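**Pinza Noko de dos dedos**, para puestos de preparación y embalaje

En Cleris llevamos años montando equipos para talleres pequeños, y pocas piezas nos han gustado tanto como esta. La Noko agarra envases de formas muy distintas sin cambiar de herramienta: botellas, botes, vasos, cajitas... ¡y se aprende a usar en una mañana!

Los dedos son negros, con almohadillas naranjas estriadas en la punta y un marcador cuadrado en cada cara para que el sistema de visión sepa dónde están.
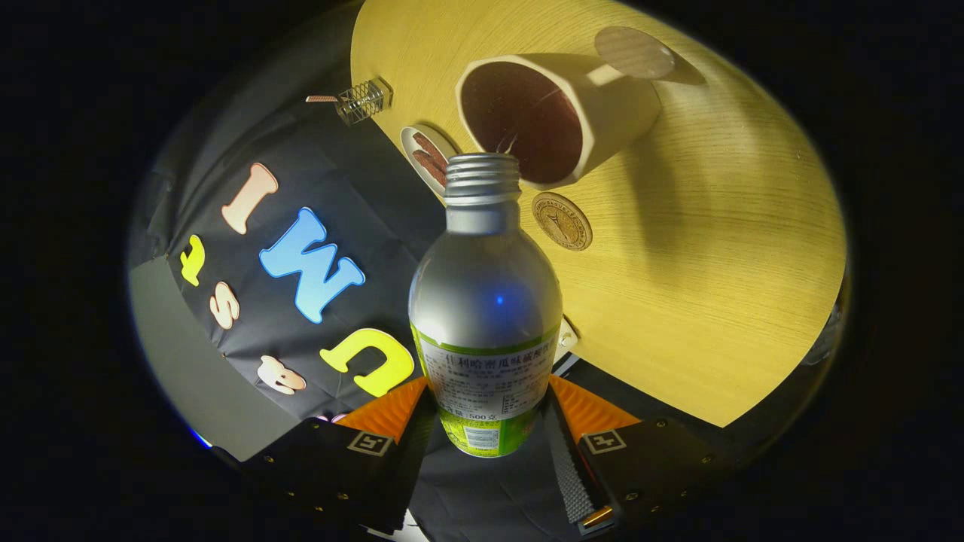
*Botella plateada de cuello alto y sin tapón, entre los dos dedos. En la etiqueta se lee «500克» (500 gramos).*

Lo que más cambia es el día de quien trabaja en la mesa. En el almacén de Inasley, donde se preparan pedidos surtidos, la pinza se ocupa de coger y colocar, y el equipo dedica ese rato a revisar etiquetas y a resolver los pedidos raros (que siempre los hay). Menos giros de muñeca al final del turno, y eso se nota un montón.

**Datos**

- Carga máxima: 2000 g
- Peso de la pinza: 600 g
- Cable incluido: 400 cm
- Referencia: 1318
- Adaptador para brazos Avcı: se pide aparte

Las almohadillas se cambian a mano, de una en una. El próximo lote sale en septiembre y ya se puede reservar.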